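How Much Water Does Our Laundry Really Use?

By Charoen Nuchit
February

I picked laundry for my home resources project mostly because I live with my cousin Lamai and we fight about it. She runs the washer whenever she has four shirts and a towel. I wait until I have no socks left and then cram everything in. We both thought the other person was the wasteful one, so when our teacher said to choose something we could measure at home, I already had my topic (and a bit of a grudge).

The plan was pretty simple. Our apartment building on Raltham Street has a water meter for each unit, down in the hallway closet by the mailboxes. I read the meter right before a load and right after, and wrote both numbers in a notebook. The rule was that nobody could shower, flush or run the kitchen tap while the washer was going. Lamai was a good sport about this for almost the whole project — she only broke the rule once, to rinse a coffee cup, and I threw that load out of my results.

I ended up with 19 good loads. I also weighed the dry clothes each time by standing on the bathroom scale with the bag in my arms and then without it, and subtracting. It's not a fancy method. Our scale jumps a little if you lean, so I weighed everything twice and if the two didn't match I did it again.

My guess going in was that big loads would use way more water in total but less per pound of clothes. The first half of that was wrong, at least for our machine. It's an older top loader with a dial for load size, and it fills to wherever the dial is set no matter what you put in. Lamai never touches the dial. It was sitting on "large" when we moved in and it had stayed on "large" ever since, so her four shirts and a towel got the same amount of water as my whole closet. I have to admit I'd never touched the dial either.

So for the second part I started changing the setting. Small loads went on "small," and the meter moved a lot less. When I added up a normal month of our habits and compared it to the same clothes washed with the dial set right, the difference came out to 400 gallons. I did that math three times because it seemed too high. Then I had my lab partner do it and she got the same answer, so I'm keeping it.

Sorting turned out to matter too, which I hadn't planned on studying. We used to split everything into whites, darks, colors and towels, and with two people that makes a lot of tiny loads. For two weeks we only split things into light and dark and washed it all cold.

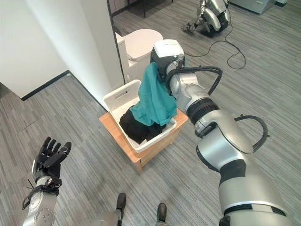 Nothing of mine changed color that I could see, but Lamai says one of her cream sweaters looks grayer than it did. I think it was always that color. We didn't take a "before" picture of it, so I can't prove anything, and if I did this over I'd wash a square of plain white cotton with every load and line the squares up at the end.

A few other things went wrong. One Thursday I forgot to write down the starting number and had to toss the whole reading. The hallway light burned out for several days and I was reading the meter with my phone in my teeth. Also, the last digit on the meter spins slowly, so when it's between two numbers you have to pick one. I always picked the lower one to be consistent.

I wanted to compare our washer with a newer front loader. My aunt over in Jament has one, but her building shares a single meter, so my method wouldn't work there. Maybe somebody in next year's class who has a front loader at home could try it and put their numbers next to mine.

As for the fight, I'd call it a tie. Lamai does wash too often, but my giant loads were packed so tight that some shirts came out with dry spots in the middle and I had to wash them again, and those repeat loads count against me. We put a piece of tape next to the dial that says CHECK ME and so far we both do.

My notebook pages and the full table of meter readings are in the folder I turned in with this report.

Student Science Projects | Questions? Ask at the front office | Back to top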